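Progress report: place-setting work, September

To: Gleice Batista, Waaka program office
From: Joon-young Pyo, Miris tableware room

Hi Gleice,

You asked for something less stiff than the last report, so I'm just going to write this the way I'd tell it to you over coffee. The short version is that the table-setting part of the project is in good shape, the money is lasting, and there's one decision I need from you before we order anything else.

Where we are

We planned six standard settings for the year and three of them are finished, by which I mean the pieces are chosen, the layout is agreed and the card that goes with it is written. The breakfast setting and the tea setting were done when I last wrote. The new one is the single-bowl meal, and I'll get to that further down (it's my favorite so far!).

Most of this period went into trays. I know that sounds like a strange thing to spend weeks on, but the tray decides everything else. It has to be big enough for a full setting, flat enough that a bowl sits properly, and pleasant enough that people want to use it. We tried a dark one from Bremix first and the chopsticks just vanished against it, so that went back. The one we've settled on is the beige rectangular one with the rounded corners and a low lip. It has a smooth matte surface, the word "Rabbit" in script near one edge, and a rabbit drawn in thin outline with a little flower by its ear. I wasn't sure about the rabbit at first. I've come round to it completely, and it has turned out to be useful too: when I say "rabbit nearest you" everyone knows which way to turn the tray. 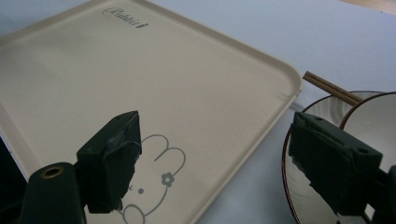
What we spent

The equipment line for this part was $2000 and we've used $944 of it. That covers the trays, the plates and bowls, spoons, chopsticks, a stack of dish towels and the shelf unit from Wurent. The shelf was the biggest single item and I'd buy it again tomorrow. Before that everything lived in boxes and I lost a good part of every morning unpacking and packing again.

I returned the dark trays for a full refund, so they don't show up in the total. Receipts are in the shared folder, all in one file this time, I promise.

The single-bowl meal

This setting took longer than the other two put together, mostly because we kept changing our minds about the chopsticks. We tried them on the tray, then in front of the plate, then on a rest that rolled around and annoyed everybody. I also went back and forth on whether the bowl needed a plate under it at all. It does, if only because it gives you something to hold when you carry it.
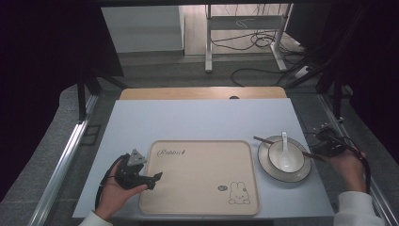 The layout card for this one is written and I've had good comments on it from the people who've tried it cold. The plate goes to the right of the tray, with the bowl in the middle of it, the white spoon standing in the bowl and the chopsticks laid diagonally across the top. I like the dark bands on the white pieces, they help the eye find the edges against a white tabletop. The one comment I keep getting is about that diagonal. Some people find it casual and would like the chopsticks straight, parallel to the edge of the table. I'm leaving it as it is for now, but I'll put both versions on the card if it comes up again.

What didn't go to plan

The noodle setting is behind. I wanted a deeper bowl with a matching lid, and the one I'd picked went out of stock the week I was ready to order. I have a second choice, but the lid is fussy and I'm not in love with it.

We also lost a Saturday session when the building was closed for floor work. I moved it to the following week and we caught up on most of it.

What I need from you

Could you let me know if I can spend part of what's left on a second full set of the beige trays? We could then lay two settings side by side, and I wouldn't be washing and drying the same pieces between every round. If you'd prefer I hold the money for the noodle bowls, that's fine too, but I'd like to order one or the other soon.

Next up

Noodle setting first, whichever bowl we end up with, then the children's lunch. For that one I'm looking at smaller spoons and a cup with a handle, and yes, the rabbit tray is staying. I'll send you the draft cards as soon as they're readable, and you're welcome to come by and lay a table yourself. Mornings are best, any time after ten.

Joon-young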